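Fall Walk-Around Checklist for the Plestdale House, With My Comments
Filled in by Shewit Negussie, 22 Sep 2020

Okay, same deal as every year. I go through the house with a clipboard and a flashlight, I mark each line OK, FIX or WATCH, and then I type it all up with far too many comments so that whoever is staying here over the winter knows what they're dealing with. My sister has the place from December on, so a lot of this is really aimed at her (hi!). If you're one of the cousins, read the kitchen and the stairs and skip the gutters, I know you're going to anyway.

SMOKE AND CO ALARMS

Upstairs hall smoke alarm, test button: OK
Loud as ever. The dog went under the bed and stayed there through lunch.

Downstairs hall smoke alarm, test button: OK

Basement smoke alarm, test button: FIX
Weak little chirp, and then nothing at all on the second press. I put a fresh battery in and it still sounded tired. The date on the back is older than I'd like, so I've ordered a new one and I'm not going to fuss with this one any further.

CO alarm outside the bedrooms: OK

CO alarm near the furnace: WATCH
It works fine, but it's plugged into the outlet behind the shelving and somebody had slid a box of canning jars in front of it. I moved the box. Please don't move the box back!

KITCHEN

Fire extinguisher, gauge in the green: OK
It was on the floor of the pantry behind the flour bin, though, and I had to take out half the pantry to reach it. I've hung it on the wall by the back door, where it used to be before we painted. The bracket is the old one and the screws bit just fine.

Range hood filter: FIX
Gross. I soaked it in hot water and dish soap, and a lot of it came off, but the mesh is bent along one side and doesn't sit flat anymore. I'm going to look for a replacement at Fendevis next time I'm in town.

Range, all burners light: OK
Back left takes a couple of clicks. It's always been like that.

Anti-tip bracket on the range: OK
I gave it a good pull and the back foot stayed put. If you ever drag the range out to clean behind it (and you should, I found a whole measuring spoon set back there), make sure the foot slides back under the bracket when you push it in.

GFCI outlets, test and reset: OK on both sides of the sink

Under-sink leaks: WATCH
The cabinet floor was bone dry when I felt around in there, but there's an old stain under the trap. I laid a sheet of paper towel down and drew a line around the stain in pencil. If the stain's bigger than the line, call me.

STAIRS AND HANDRAILS

Main stairs, handrail tight: OK
I tightened the bottom bracket in the spring and it hasn't budged since.

Basement stairs, handrail tight: FIX
The top bracket wiggles. I can get the screw to turn and turn without catching, which means the hole is stripped, so I'll do the toothpick and wood glue trick this weekend. Until then hold the rail lightly and mind your feet.

Basement stairs, treads: WATCH
The 2nd tread from the bottom has a crack starting at the front edge. It doesn't flex when I stand on it (and I stood on it, and bounced, and then felt silly). I want Putell's guy to see it when he comes for the furnace, he used to frame houses and he has opinions.

Lighting on the stairs: OK
New bulb at the top. The switch at the bottom is still upside down and I've decided to live with it.

FLOORS, RUGS AND MATS

This is the section I care about most, and I'll tell you why. My aunt went down on a throw rug in her own front hall a few winters ago, carrying nothing heavier than the mail, and she was in a cast until spring. So I get a bit intense about floors. I walk every room in socks, then again in shoes, and I drag my feet on purpose like a teenager.

Front hall runner, grip pad underneath: FIX
The pad had gone crumbly and was shedding all over the boards. I threw it out and rolled up the runner, and it's standing in the coat closet until I get a new pad. Leave it there, please. A runner with no pad on a smooth floor is basically a sled.

Kitchen mat, corners flat: OK
I did swap it end for end so the curly corner is against the cabinet and out of everyone's path.

Bathroom mats, rubber backing: WATCH
The one in the upstairs bath still grips. The downstairs one grips if the floor's dry and slides if it's wet, so hang it over the tub when you're done.

Play mats and anything made of tiles that lock together: check that the edges lie flat and nothing's gapping.
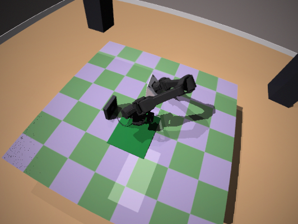
Those edges are what gets people. A mat sits a bit higher than the floor around it, you're looking at the kid or the laundry or your phone, and your toe catches. Ours is in the back bedroom, and I went all the way around the outside pressing down with my heel. A couple of the seams had opened up on the window side, and I pushed them back together. I'd mark it WATCH. If it keeps happening, pull the whole thing up and start again from one corner, it goes quicker than you'd think.

Loose boards: OK
The squeaky one outside the bathroom is squeaky but solid. I checked it twice!

Thresholds between rooms: FIX
The metal strip between the kitchen and the den has a screw standing up, and I found it with my sock. I've screwed it down for now, but the strip itself is bowed in the middle and the screw will come up again. New strip is on the Fendevis list.

Cords across walkways: FIX, and fixed
The den lamp cord was running behind the couch and then straight across the doorway. I moved the lamp. It looks worse there and it's staying there.

BATHROOMS

Tub, non-slip strips: OK upstairs, FIX downstairs
Downstairs they're peeling at the ends. I pulled the worst one off and spent most of an evening on the glue. Oil works better than the orange stuff, in case you ever need to know.

Grab bar: OK
Hung my full weight on it. Didn't move.

Exhaust fans: WATCH
The upstairs fan holds a square of toilet paper against the grille, which is the test my father taught me. The downstairs one holds it for a bit and lets go. I vacuumed the cover and it got better. It could use another go in the winter.

Hot water temperature at the tap: OK
I turned the heater down a touch last year and nobody's complained except one teenager.

BASEMENT AND UTILITIES

Furnace filter: changed
I wrote the month on the cardboard edge with a marker.

Furnace service: booked with Putell
They do a 24-hour line in the winter too. The number's on the card on the fridge.

Clear space around furnace and water heater: FIX, and fixed
I keep 30 inches clear all the way around, and I marked it with painter's tape on the concrete so there's no arguing. The folding chairs were well over the line. They live in the garage now.

Dryer vent and hose: FIX, and fixed
Took the hose off, got a truly upsetting amount of lint out of it, put it back with a new clamp. While I was down there I cleaned the outside flap, too, and it opens and shuts freely.

Electrical panel, clear access: OK
Labels are still my grandfather's handwriting. "Parlor" means the den.

Main water shutoff turns: OK
Stiff, but it turns. Everybody sleeping in this house should go down and put a hand on that valve once so they know where it is. Yes, you too.

Sump pump: OK
Poured a bucket in, it kicked on, it kicked off.

OUTSIDE

Gutters: WATCH
Front's clear. The back is full of maple seeds and I only got half of it done before it got dark. I don't go up the ladder alone and neither should you.

Ladder itself: OK
Feet are good, the rungs are tight, the rope's a little frayed but it isn't doing much.

Front steps: OK
The railing's solid, and I swept the moss off the bottom step.

Back steps: FIX
One brick has come loose on the left. I've set it aside and put the planter over the gap so no one steps there. I need mortar and a dry day.

Outside lights: OK front, FIX back
The motion sensor on the back light comes on for raccoons and doesn't come on for me.

Spare key: moved
Call me and I'll tell you where.

STILL TO DO

Basement smoke alarm, when it arrives
Pad for the hall runner
Threshold strip, hood filter, mortar (all one trip, if Fendevis has everything)
Toothpicks and glue on the basement rail
Back gutters, with a helper
Tub strips downstairs, buy the 5-pack
Ask Putell's guy about the tread

The printed copy is in the kitchen drawer with the takeout menus, under the Negussie family phone list. Write on it if you fix something, or if you find something I missed, and put your initials next to it so I know who to call.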